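From: Ida Tiedemann
To: Ullbridge kitchen list
Subject: Re: [ullbridge-kitchen] Toasting things for the Merrick room

Kaisu Eskola wrote:
> I vote we keep both appliances, the white one and the little black
> one with the two knobs. 100 teacakes won't toast themselves. The
> wire rack can go between them for cooling. Foam letters on the
> black cloth stay up, the children like them.

I'm not convinced, Kaisu. Two appliances on one wooden table, and still only the sockets by the door? Last January we lost the kettle every time someone wanted toast. 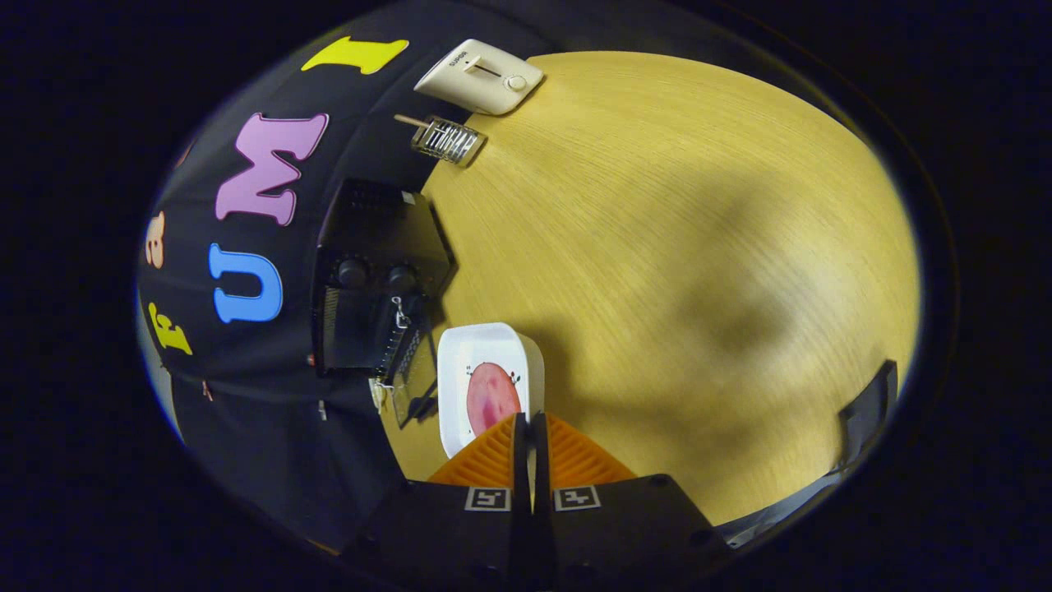
Then there's the rack. It's small, and I can't see it coping with a full batch. I'd want a second one before we promise teacakes to anybody. Enuldale quoted us 50 pence each for them ready toasted, and I still think that's worth asking about again.

The letters I can live with, though what they're meant to spell is beyond me – has anyone got the rest of the set?

Can somebody who has used the black one tell me which knob does what?

Ida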